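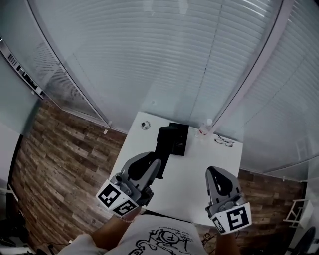

Notebook > Airframe > Door seals

Door seal leak checks, second round

18 Apr 2019 - Omar Qaisi

Great day on the fuselage section! We finally got the aft service door to hold pressure with the new Stollero seal, and I want to get it all down while it's fresh.

Pumped up slowly, stopping at each mark so Najwa could go along the sill with the leak detector. Last round we had whistling at the lower forward corner well before the top mark. This time, nothing there at all. Took it up to 770 hPa inside and outside ambient dropped in the chamber to match the cruise case, then sat on it through lunch. The needle barely moved - lovely to watch, if you like that sort of thing (I do).

Two small leaks left, both on the hinge side where the seal is joined. Shadi reckons the join is pulling open a hair as the door seats. He rolled the bulb between his fingers and you could feel the step. Kiltirura can mould the corner as one piece, so I've asked Unai to get a price and a lead time out of them.

Other bits:

- Latch force is up a little on the old seal. Still fine for one person on the handle, but Carla wants it measured properly with the door cold, and she's right.
- Colour of the new compound is a lighter grey, so scuffs show up beautifully. Much easier to see where it rubs.
- The Zabala gauge reads a touch high against the shop one. Sent for calibration. Use the spare until it's back, please!
- Don't lubricate the bulb before a run. I did it on the first try out of habit and had to clean the whole thing off and start again.

Next: cold soak overnight, then repeat the same steps with the door cycled between holds. If the hinge side behaves we could be ready for the Brultitz people in August, corner piece permitting.

Spare seal is on the top shelf, still in its bag. Leave it flat.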